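Progress report: hand-held gripper units, maintenance and set-up
Period: March
Prepared by the hardware group, Jurnora, for Idasum

The work covered by this report is the upkeep of the hand-held gripper units under the Emum work package. Two units were in service throughout the month. Unit A completed 507 open and close cycles on the test block between inspections and unit B completed 348. The lower figure for unit B reflects a stoppage while its finger linkage was taken apart and refitted.

The linkage fault was reported at the end of February as uneven closing, with one finger arriving at the block before the other. On opening the body we found wear in one pivot pin and play in the matching bush. Both were replaced from stock. The body screws were refitted with a fresh thread lock and the closing force was set again on the bench scale. Unit B now closes evenly over its full travel, and the fault did not return in the cycles run afterwards.

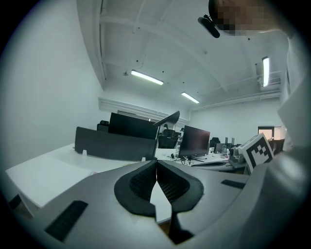 Finger pads remain the main wearing part. The first set supplied by De Smet lasted 295 cycles before the edge began to lift, well short of the life we had planned for, and the adhesive was at fault in each case. The second set uses the same pad with a different primer. Inspection is carried out with the fingers pointing upwards, so that the thick black rim and the honeycomb mesh set inside it can both be checked on each finger. The rim is pressed along its length with a blunt probe and any movement is logged. The mesh is brushed clean and looked over for torn cells. Pads with a lifted rim are changed as a pair, including where the other pad is sound.

The marker cube mounting was also revised. Cubes are now seated against a hard stop before the screw is tightened, and the offset from cube to fingertip is measured again whenever the body has been opened. For unit B the new offset has been entered in the set-up file and the old value archived.

Outstanding items are as follows. The spare pivot pins are used up and a further batch is on order. The written procedure for pad changes needs revising to include the primer drying time. Unit A is due for the same linkage inspection as unit B and will be withdrawn for it once the pins arrive. No change to the agreed budget is requested.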